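Home > Grippers > Hand-held > Forent padded finger set
Forent padded fingers, pair
We've been fond of these since the first pair reached us in October, and they do suit light, see-through plastic boxes of the sort that make harder fingers skid.

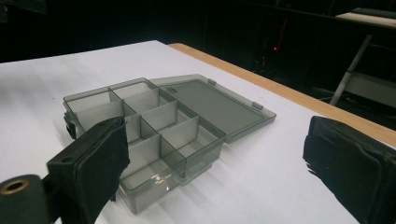 Photo: Gratano test bench, Butadbridge
Opens to 17 cm, weighs 200 g with the mount. We tried them beside the Engelbrecht pair, which close a touch faster but feel rather stiff (to our hands, anyway!).

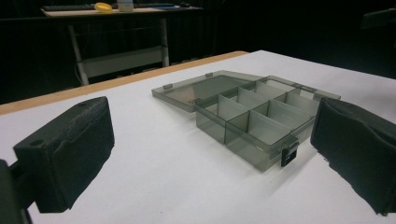 Spare pads come in packs of 10 and take about 6 minutes to change.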